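I run a small housewares shop called Covitstead, and people keep asking me when a machine is going to do the dusting. I spent a whole afternoon at a robot lab asking that very question, so settle in, this is going to be a long thread.

First, how I got there. Binta Adebisi buys planters from me (she has more windowsill than anyone I know) and she works on arms and grippers at Dralby. She heard me grumbling about dusting shelves in January and said, come and see for yourself what we can do and what we can't. So I went.

Let me tell you what the chore is, for those of you who have never worked retail. Every morning before we open, somebody goes along the display tables. Lift the lamp, wipe under it, put the lamp back. Lift the planter, wipe, put it back. Turn it so the good side faces the door. Move on to the next one.

I timed myself once on the long table by the window and it came to 23 minutes, and that was with the radio on and no phone calls. I am not fast, I'll admit. Yolotzin Nava, who opens for me most days, is a good deal quicker and sings the whole way through.

It is the dullest job in the store and I would give it away tomorrow. Yolotzin would fight me for it, I think. She says it wakes her up.

So, robots. I went in expecting either a miracle or a toaster on wheels, and I came home with a much more interesting muddle than that.

The thing I hadn't understood at all is how much of a chore is deciding. When I dust a lamp I have already made up my mind to hold it by the stem, keep the shade from tipping, and not drag the base. I don't know I'm deciding any of it. Binta's people have to get every bit of that into the machine somehow.

They do a lot of it by having a person steer the arm through the job, over and over, and recording it. I had pictured somebody typing. Stavros Krasniqi, who was very patient with me, said one simple task might want 100 good runs before he'd even bother to train on it, and then he'd find out which ones weren't so good after all.

A lamp and a planter on a wooden table is my whole morning in miniature, and I told them so. I think I said it twice.

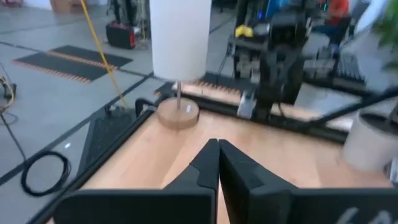
The gripper's own view of the chore: lamp at the far corner, planter on the right, and those two black fingers almost touching.

Look at that lampshade for a minute and think about how you'd pick the thing up. You wouldn't take it by the shade, I hope! You'd go for that thin metal stem, or get a hand around the wooden base. Two fingers can pinch a stem all right, but then you've got a tall shade above and a thick base below and they both want a say in where it swings.

The planter is a different animal. It gets narrower toward the bottom and it's full of soil. I asked whether the arm could just squeeze it by the rim, and Stavros made the face my dentist makes. Soil is heavy, and it gets heavier when somebody waters it, and the arm has no way of knowing who watered what unless you give it a way to feel the load.

And then there are leaves. I knock leaves off plants myself and I've been doing this for years, so I can't be too hard on a robot there.

My favorite question of the day came from Jaxon Kowalchuk, the youngest person on their team, who asked me how clean is clean. I had no answer! I wipe until it looks right. He wanted a number. We went back and forth on it for a good while and ended up agreeing that a customer should be able to run a finger along the table and not look at the finger afterward.

Now, the numbers, which you all love. With a plain object they had practiced on, Binta says they're happy when it works 80 times out of a hundred. I said that sounded wonderful. She asked me how many lamps I'd like to replace a week. I stopped saying it sounded wonderful.

Swap in a lamp it hasn't met and she wouldn't give me a figure at all. I respected that.

I should say something for the machine, though. It doesn't get bored. I skip the back corner of the table when I'm tired - I know I do, Yolotzin has shown me the line in the dust - and an arm that can reach the back corner will go there every single time you send it.

It also doesn't mind doing one table at midnight very, very slowly. That changed my thinking more than anything else. I'd been judging it against Yolotzin with a cloth at opening time, and maybe the fair comparison is against a shop with the lights off and all night to get it done.

Faustino Camacho, who has the furniture place next door, read the first half of this over my shoulder and wants me to add that he'd pay for a robot that only moved chairs. Just chairs. Out for sweeping, back in after. I passed it along to Binta and she said chairs are harder than he thinks, because of the legs. He has been quiet ever since.

A few of you have already asked what I'd let one do in my store today. I'd let it wipe an empty table. I'd let it carry a stack of dish towels from the stockroom if somebody walked beside it. I would not let it near the Stultard glassware, and to be fair I don't let my brother near the Stultard glassware either.

At home it's the same list, only messier. My kitchen counter has 4 things on it that don't belong to any category known to science, and I couldn't tell a robot where they go when I don't know myself.

So can machines do the chores yet? Bits of them, slowly, with a person standing close by. I came away fonder of the whole business than I went in, and a little prouder of how well Yolotzin handles a lamp.

Binta says I can come back once they've worked on wiping under things as well as lifting them. I've promised to bring a few of the awkward pieces from the shop, starting with the Van den Broek lamp that has never once stood up straight. If you've got a household object you think would defeat a robot, put it in the replies and I'll carry the list over to Dralby with me.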